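Does a good score in a simulated kitchen say anything about the real arm?

Posted in Robots and Automation

oatfield_b

I'm on the buying side, so go easy on me. We pack fruit, and a vendor called Justora wants us to pay for a pilot with an arm that takes soft items out of bowls and trays. The brains of it is a learned control policy they call Relelora. Nobody programs the motions. It looks at camera views, gets a line of text such as "take the strawberry out of the bowl," and moves.

Their report leans on a simulation test. They built the tasks in a simulator named Pledel, ran the policy on them, and counted how often it did what it was told. It got 202 out of 234. Then they did 20 runs on a real arm and had 3 failures. The two success rates come out very close to each other, and the report says this "validates simulation as a stand-in for hardware evaluation." From that page on, every number is from simulation. New fruit, new lighting, new tables, all of it.

I have several problems with this, and I'd like to know which of them are real and which are me being stubborn.

First, 20 runs seems thin. I wouldn't accept a crate of fruit on the strength of 20 berries.

Second, the real runs used one table and one bowl. The simulated ones were spread over a lot of different tasks, some of them easy (push a block) and some hard. If you average easy and hard together you can land on any number you like.

Third, the simulated strawberry. I've handled a great many strawberries. They bruise, they roll, the leaves come off in your fingers, and two from the same plant won't weigh the same. In the close view the fruit is pretty convincing, seeds and all, but the rim of the bowl is made up of short straight pieces, like a cheap lampshade. If they cut that corner where I can see it, what did they do about the parts I can't see, such as how the berry slides or squashes?

The close view from overhead comes first, then the wide one.

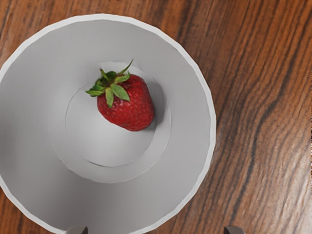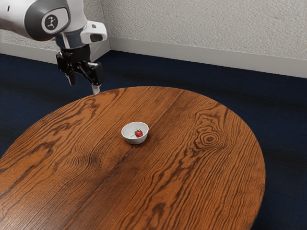
I asked the sales engineer how soft the strawberry is in the simulator. The answer was that it's "physically accurate." I asked again and was sent a brochure. So my question for people who do this for a living: is there any way to read a test like this that would justify spending money, or should I ignore the simulated part completely and ask for more real runs?

I should add that I don't think they're lying. They seem to believe it.

millrace

I evaluate policies like this for a research group, and I'd say your second problem is the serious one. The other two matter less than you think, or matter in a different way.

On the 20 runs: yes, it's thin. With 17 good runs out of 20, the true rate on that task could be in the sixties or it could be in the middle nineties, and you'd have no way of telling. So "the two rates are close" is a very weak statement. Half the policies I've tested would have produced a real score that was "close" to their simulated one at that sample size. The 234 simulated runs don't help with this at all. They narrow down the simulated number and do nothing for the real one.

On the mix of tasks: ask for the simulated result on the bowl task alone. If it's in the same range as the real one, fine, you've learned a little. If it's much lower or much higher, the match in the report is an accident of averaging. They have this figure. It would take them a minute to pull it out of the logs.

What people in the field mostly want from simulation is ranking. You take several policies, or several training checkpoints of the same policy, run every one of them in both places, and see whether the order comes out the same. A simulator can be off by a wide margin on the raw success rate and still be very good at telling you which version is worse. One policy with one pair of numbers can't show that. I'd be surprised if they never tried an older version, so ask for those too.

Now the strawberry. Most of these scenes use rigid bodies. The berry is a hard shape with a picture wrapped around it and a friction value somebody picked. It usually can't bruise, because there's nothing in it to bruise. That's acceptable if the question is "does the arm go to the right object and close on it," which is what a lot of these tests are for. It's no use if the question is damage. If your contract says anything about damaged fruit, then their number is silent on the one thing you'd be paying for. I can't tell you what Pledel does here. Make them put it in writing: rigid or soft, what mass, what friction, and where those values came from.

I wouldn't read too much into the straight pieces on the rim. The shape you see and the shape the physics uses for contact are often two separate things. The contact shape can be cruder than the drawn one, and sometimes it's finer. A bowl is actually one of the awkward cases, since the simple way to build a contact shape fills in the hollow and you end up with a berry sitting on an invisible lid. You'd notice that one right away, so I assume they handled it. But ask to see the contact shapes drawn over the scene. Every simulator I've used can display them.

Last thing: ask how success was counted. "Berry is above the rim when time runs out" and "berry is set down in the tray" are different tests, and the first is a lot easier. In simulation a script normally decides. On the real arm a person decides, and the person usually works there.

tern_and_tide

Don't bother with any of it. Simulation is marketing. I was at a plant that bought a sorting cell off the back of a slick demo and it spent its life under a tarp. Get them to bring the arm, put your own fruit in front of it, and watch for a shift. If they won't, there's your answer.

Also check who pays for the gripper tips. They wear.

lowbench7

I half agree with the one above about bringing the arm, though "simulation is marketing" goes too far. We caught a bad update in simulation that would have taken us days to find on hardware. It had stopped opening the gripper all the way. Nothing fancy about it.

Two things I'd add to what millrace wrote.

Look at the cameras. A policy like this depends heavily on where the cameras sit and how the picture looks. Simulated surfaces tend to be clean and the light tends to behave. Your line has steam, wet steel and someone's sleeve going past. If they claim the test covers "new lighting," ask what was varied. In a report I reviewed for our Tanner site, new lighting meant one lamp turned down.

And ask for the failures. Out of 234 simulated runs they had 32 that went wrong, plus the 3 real ones. Do the failures look alike? If in simulation it misses the berry and on the real arm it grabs the berry and drops it, those are two different weaknesses that happen to produce a similar score. I put more trust in that comparison than in any percentage, and hardly any report includes it. Video of all three real failures, uncut, is a reasonable thing to demand before a pilot. A list of the simulated ones sorted by what went wrong is also reasonable.

If the failures match, I'd take the rest of the simulated results as a rough hint about which conditions are harder. I still wouldn't write the number into a contract.

oatfield_b

Thanks, this helps. I sent them four requests: the bowl task by itself, the older versions, the three failure videos, and the mass and friction of the berry with a source for each.

The videos came back the same afternoon. In two of them the gripper closes above the fruit. In the other it picks the berry up by the leaves, the leaves let go, and the berry lands back in the bowl. I don't see how that last one could ever come up in their simulator if the thing is one solid piece, and I've asked them that. They also sent the bowl task by itself, and it is noticeably higher than the overall figure, so the tidy agreement in the report does look like averaging. On the berry's mass and friction I was told the values are "defaults."

No word yet on the older versions. I'm holding the pilot money until I see them, and any real runs will be on our fruit, with one of our people deciding what counts as a success.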